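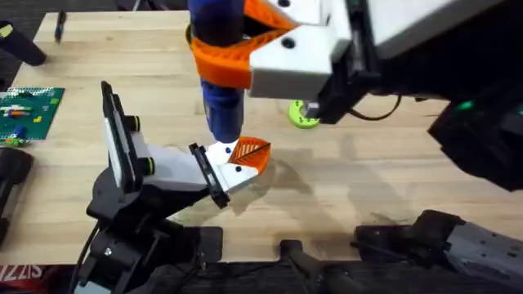 Demonstration Collection, Weekly Meeting
17 March 2025
Chair and notes: Adanech Gidey

1. Count. 572 episodes on disk against a target of 2,000 by May. The chair read both numbers aloud twice, in case one of them had changed.

2. Handover task. Of last week's batch, 44 episodes were thrown out, mostly for long pauses while the operator made up their mind. The policy has learned to pause too, and does it very well. Agreed: restart the take if you hesitate.

3. Table clutter. Hilberg wants the Lego baseplate kept in view for variety. Tollance wants a bare table. Discussed at a length the subject did not deserve. Lego stays — pieces to be moved between sets of 14.

4. Labels. "Blue thing" is no longer an accepted object name. Oprea to send a list.

5. Any other business. The Hornton room is booked over us on Friday again. Gidey to write to them, politely this time.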